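Felt Fair Fills Clundholm Hall for an Eighth Winter

If you were anywhere near the old grain hall in Clundholm on Saturday, you probably heard the place before you saw it - the winter felt fair was back, and it seems half of Delholm came over on the morning bus to join in. Organizer Vendula Jireš says 506 people came through the doors by closing time, which is the most the fair has had in its 8 years.

There were 149 handmade pieces entered for the judging table, everything from slippers and tea cozies to a very long scarf by Nimal Mridha that had to be folded over twice to fit. First place went to Zuzana Štefanec for a set of felt vegetables, complete with a cabbage whose leaves peel away one at a time.

"I started the cabbage in spring and nearly gave up on it by June," she said, still a bit pink from all the congratulations. 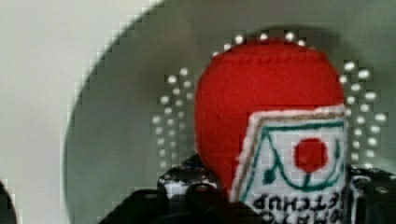 The children's sewing corner, run by Kvido Kuruc and his brother Marek, stayed busy right up to the end, and they went through two big bags of wool stuffing before lunch. Classes in basic stitching start at the hall in January, with room for up to 162 people across the season. Sign-up sheets are at the Štěpánek bakery, next to the register.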